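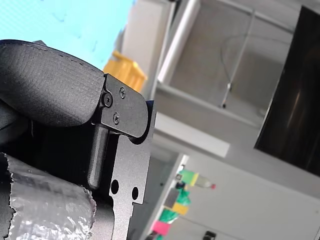 Padded finger and bracket, close up. The larger screw is a hex socket, the two small ones are Phillips.

Products > Gripper spares > Finger pads > Grirari padded finger, parallel gripper

Grirari padded finger for parallel grippers
Made by Sönmez, stocked and fitted by Follwood
Part 616

The 616 is a replacement padded finger for small two-jaw electric grippers. It comes as a finger with the pad already bonded on, plus a bag of screws. The bracket plate and shaft are not included, as they rarely wear out. If yours is bent, ask for a quote.

Sold in packs of 2. Please change both fingers together. A new pad working against an old one will push the part off centre, and you will end up chasing the fault in the software.

When to change
We suggest a look at the pads every 600 hours and a change when the surface has gone shiny or the seam has started to lift. On light work with blocks and cartons a pair can go well past that. Foil and torn packaging are harder on the covering, so check more often if that is what you handle.

Fitting
Switch off and lock out the arm before you put your hands near the jaws. Take out the small screws first, then the larger one, supporting the finger as it comes free. Wipe the plate with a dry cloth. Offer up the new finger, start all the screws by hand and only then tighten. Do not use thread lock on the small screws – it gets into the edge of the pad and hardens it. Allow roughly 29 minutes for a pair the first time.

Checking the zero
A new pad is thicker than a worn one, so the closed position has to be set again. Run the close routine with nothing between the jaws, store the value, then try the gripper on a test cube. We use a taped cross as the target, and tape is quite good enough for this.
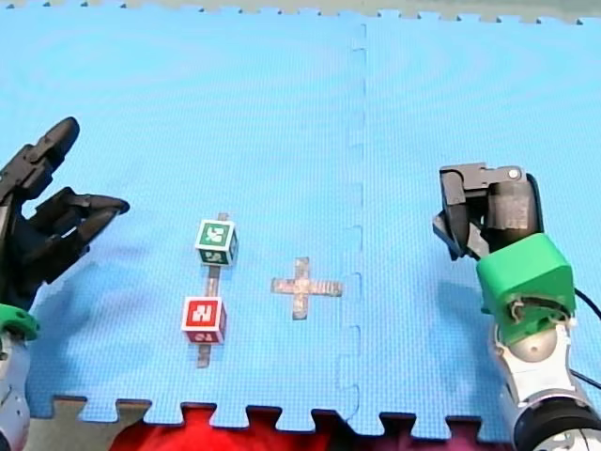
Two-arm layout on a foam mat, with marker cubes on a tape strip and a taped cross. Hand on the left, parallel gripper on the right.

The 616 fits parallel grippers only. It will not go on a multi-fingered hand, so on a mixed pair of arms like this order for the gripper side alone. Keep the cable behind the housing clear when you turn the wrist to reach the screws.

Care
Brush dust off dry. No solvents. Spare pads should be stored flat, in their bag, away from heaters. Packs bought before last December have the older screw set, and we will swap it free of charge.

Page updated 2018-04-24

Related items
Bracket plate for Grirari finger
Screw set, Grirari
Mindden cable clips, black
Follwood gripper service, bench or on site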